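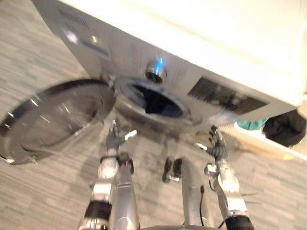

Getting Wet Laundry Out of a Front Loader Over Carpet

Project report, Home Systems course, Jadomdale College
Prepared with Radek Tichý. Course instructor: Howard Rudd

1. Background

The laundry corner in Zelenák Hall used to be a study room, and it still has the gray carpet from that time. The washing machine stands straight on it. Students have complained since February that the carpet in front of the machine smells damp, and the housing office in Trostness asked if the machine was leaking. We checked the hoses and the door seal before starting and found no leak. That left the laundry itself. We wanted to find out how much water a load can carry out of the drum, where it drips, and what a person can change without buying anything or pulling up the carpet.

2. Setup

The machine is a front loader with a round door that opens to the left. The door swings all the way back, so a container can go on the right side, close to the corner of the machine, without being in the way. We used a white container with a slatted rim. It is light and easy to move, but water can get out through the slats if the cloth is pressed against them.

The test load was made up of cotton cloths in two colors, teal and black. Radek picked these so we could tell the halves of the load apart when they came out. The teal ones are thinner. The black ones are heavier and hold on to water longer, and they also tend to hang over the side of whatever they are put in.

Dry, the full load weighed 1,462 grams. We weighed it on a kitchen scale and used the same scale for everything else.

3. Method

We ran the load with the normal spin and again with the spin turned off. After each cycle we waited 15 minutes with the door open before taking anything out. We had planned to skip the wait, but on our first try water was still running down inside the door seal when we reached in, and it made the readings hard to compare.

The cloths were then moved to the container one at a time. Paper towels were laid on the carpet in front of the drum and between the drum and the container. Each towel was weighed before and after. For a few runs the container was placed directly under the opening instead of to the right.

Small cloths often stay stuck to the back or the top of the drum after a spin. For those we used a dowel with a rounded end. A sharp or split end would catch on the cotton, and we sanded one that did. 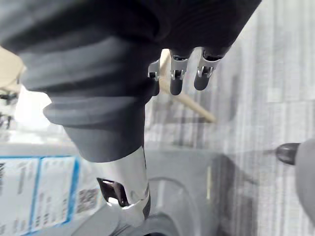
Wooden dowel, rounded end.

The dowel was also useful for running along the fold of the door seal, where a sock or a small cloth can hide. It is thin, so it bends a little if you lean on it. A thicker one would not fit in the fold.

4. Results

With the spin turned off, the load came out at 3,961 grams. That is 2,499 grams of water, or close to two and a half liters, carried across the carpet in one trip. With the normal spin the towels on the floor were barely heavier than before, and the scale could not show a clear difference for most of them.

In the no-spin runs, the wettest towel was always the one right below the lip of the drum. The strip between the drum and the container came second. Moving the container under the opening kept most of the water off both places, but some went through the slats and wet the carpet there instead. A cloth left hanging over the side kept dripping outside the container – this happened mostly with the black ones.

5. Discussion

We think the damp smell comes from people stopping the cycle early or picking a program with no spin, then carrying the load to the right-hand side in armfuls. We did not watch other students use the machine, so this is a guess based on our own runs.

The stripes in the carpet run in lines and we expected water to follow them. We saw no sign of this. The wet spots were round.

The scale was the weak part of the project. It was fine for the load but too coarse for the paper towels. Mr. Rudd suggested the postal scale from the Loseveck supply room, which we did not have in time.

6. Suggestions for the hall

Run a spin before opening the door. Put the container under the opening while unloading, with a plain tray inside it, and fold in anything that hangs over the side. Leave the door open afterward so the seal can dry. A rubber mat in front of the machine would help too, but it has to be thin enough for the door to clear it, and we have not measured that yet.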